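Storage box

A storage box is a container, usually with straight sides and an open or lidded top, used to keep goods together and to make them easier to move or stack. Storage boxes are found in homes, shops, workshops, schools and warehouses. They differ from packaging in that they are meant to be used many times, and from furniture in that they can be lifted and carried when full.

Names

The words box, bin, tub, crate and tote overlap a good deal. In British use a bin is most often a container for rubbish, but in warehouses and stockrooms the word is also used for an open-topped box that holds small parts. A crate usually has slatted or pierced sides. A tub tends to be deeper and rounder, and may have handles moulded into the rim. Tote is mainly a trade word for a box that moves between a store and a picking or packing area.

History

Chests and baskets were the usual household containers for most of recorded history. Chests kept out mice and damp but were heavy, and baskets were light but gave little protection from dust. Wooden boxes used for fruit, tea and soap were often kept after the goods had been sold and put to a second use in sheds and pantries.

Cardboard boxes became cheap in the nineteenth century and took over much of the work of light wooden ones. Moulded plastic boxes spread after the Second World War, first in trade and later in the home. Early ones were often brittle in cold weather. Softer plastics such as polythene and polypropylene dealt with much of this, and polypropylene is still the most common choice for household boxes.

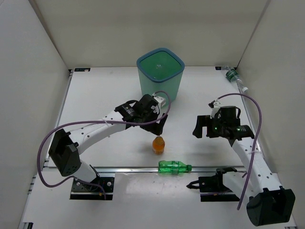

Materials

Plastic boxes are light, easy to wash and not harmed by damp. Clear and half-clear types let the user see roughly what is inside without lifting the lid. Long exposure to sunlight can make plastic turn chalky and crack, and boxes kept outdoors are often made with an added stabiliser.

Wood is strong and can be mended with simple tools. It takes up moisture and may hold smells, so it is less suited to food unless lined. Metal boxes are used where there is a risk of fire or rough handling. Cardboard remains the cheapest material for dry goods but loses strength quickly when wet.

Shape and stacking

Most plastic boxes have sides that slope slightly outwards. The slope helps the box come out of its mould and allows empty boxes to sit inside one another, which saves space in transport. It also means that the base is smaller than the top, and some room is lost when full boxes stand side by side.

Two ways of stacking are in general use. In the first, the lid carries the weight of the box above. In the second, the box has no lid and the rim or a pair of swinging bars holds the next one up. Boxes of the second kind are common in bakeries – a full one is placed one way round to stack and an empty one is turned to nest.

Corners are nearly always rounded. A sharp inside corner is hard to clean and is also where a moulded box is most likely to split. The rim is thickened or folded over to stop the sides from bowing.

Labelling

Where many boxes of one kind are kept together, labels are usually placed on the short side, as this is the side that faces out from a shelf. A store with 1,000 or more boxes will normally use shelf numbers as well as labels. Lihua Qin's handbook for small museums, Keeping Room, advises that each label be written out in full and that a copy be placed inside the box. Geum-ok Pyo, writing on school stores, prefers colour coding for younger pupils, with no more than 15 colours in any one room.

Local examples

The market at Skisthorpe used a shared stock of wooden fruit boxes, each branded on the end with the letter S. Growers paid a deposit on them each June and had it returned at the close of the season. The neighbouring market at Clevance had a similar scheme, with boxes in two sizes.

See also

Basket
Crate
Pallet
Shelving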